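Housekeeping Basics, Unit 4: Bins, Buckets and Bags
Notes to go with the practical

Okay, so this is the unit people tend to skip, and I get it. You signed up to learn how to run the cleaning side of a guesthouse or a small rental, and I'm handing you pages on trash bags. But at Montecinos, where I worked before I started teaching, the bathroom bin was the thing guests wrote about more than the bed (really!). So bear with me.

If you missed last time, we finished with mops and wringing. You'll want your notes on floor stains too, the ones where we talked about testing a cleaner on a tile at the edge first, but they can stay in your folder until Unit 5.

Picking the container

In a small bathroom I'm perfectly happy with a plain plastic bucket. It's cheap, it rinses out in the shower, and you can stand it in a corner where a pedal bin would be in the way of the door. Color is up to you. Some houses go by color - one for mopping, another for trash - and if yours does, stick to it like glue. What I don't want to see is the same bucket doing mop water in the morning and trash in the afternoon.

Look at the rim before anything else. A bag needs a lip to hang on to. If the rim is cracked it'll snag the plastic, so pass that bucket on to the gardener and get another.

And the handle! Wire handles flop over just when you've got the bag where you want it. Push it down flat on the side nearest you before you begin, and it'll end up under the plastic with everything else.

Bag size

This is where most of the grumbling in class came from, so let me go over it again. Liters on the box tell you how much the bag holds, full to the top. They don't tell you if it'll fold over your rim. Measure around the outside of the rim with a tape, then lay the bag flat and measure straight across the mouth. Double that second number and you've got the distance around the opening. It has to be bigger than the rim, with a little to spare.

The box in our supply closet is Luko, 20 to a roll. Jernness bags feel thicker to me, but I have a terrible time finding the open end, and Man-sik Seol argued in class that thickness hardly matters for tissues and cotton balls. Fair point, I gave him that one. For kitchens I'd still go thicker.

Getting it open

Tear along the perforation, find the end that isn't sealed, and rub it between thumb and finger until the layers slide apart. If your hands are dry, touch a damp cloth first. (Please don't lick your fingers. I've seen it done in front of a guest.)

Then hands on opposite sides of the mouth and pull it wide. Do this right over the bucket, so you aren't carrying an open bag across the room and sweeping the shampoo off the shelf with it.
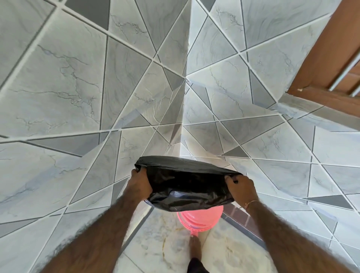 Now you need some air in there. The big whip-crack shake you see people do is fine outdoors, but in a tight bathroom it blows dust and hair all over whatever you just wiped. A couple of gentle up-and-down lifts will do it. The bottom of the bag should drop open by itself, and if it doesn't, reach in with a fist and push.

Two ways to line

I teach 2 methods and you need to be able to do both for the practical.

The first is the drop-in. Lower the bag into the bucket, push the bottom down to the floor of it, then turn the spare plastic outward over the rim. Go around with your hand inside and press out the air between bag and bucket, or the whole thing puffs up like a muffin and the trash sits on top.

The second is the pull-over. You put the bag over the top of the bucket like a hat, mouth downward, work the edge down past the rim all the way around, and then push the middle in with your fist. It sounds backwards, I know. I like it for buckets, though - you get the snug part done first, and there's less chasing the far edge while the near edge pops off. Leave enough slack in the middle before you push, or you'll drag the edge right back up over the rim.

With either one, keep your hands across from each other and ease both sides down a bit at a time. If you yank one side all the way down first, the other side has nothing left to give. 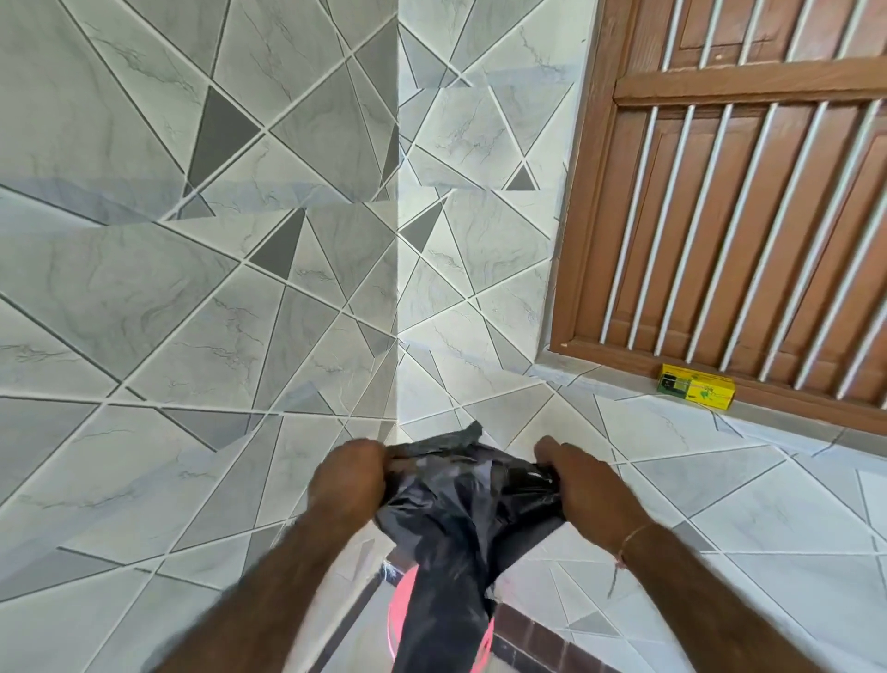

Telma Escobar

A few things that came up when we talked this over in class, before I forget them.

Loose plastic at the rim: gather it at the back, twist it once and tuck it under. A small knot is okay too. Just make it one you can undo with gloves on.

Spare bags: fold 2 and leave them in the bottom of the bucket, under the liner. Whoever empties it next will love you. Skip this if the bucket is still damp inside.

Taking a full bag out: loosen the edge all the way around first, let some air in down the side, then lift. Pulling straight up makes a vacuum and that's how bags split.

Rinsing: once a week in a bathroom, more in a kitchen. I use the Skomico bottle from the closet, a squirt in warm water, brush, rinse, upside down to dry.

For next time, read page 172 in the course reader (the part on sorting recycling) and bring one bucket or bin from home with its rim measured. Write the number on a piece of tape and stick it on the side. We'll swap around and try each other's.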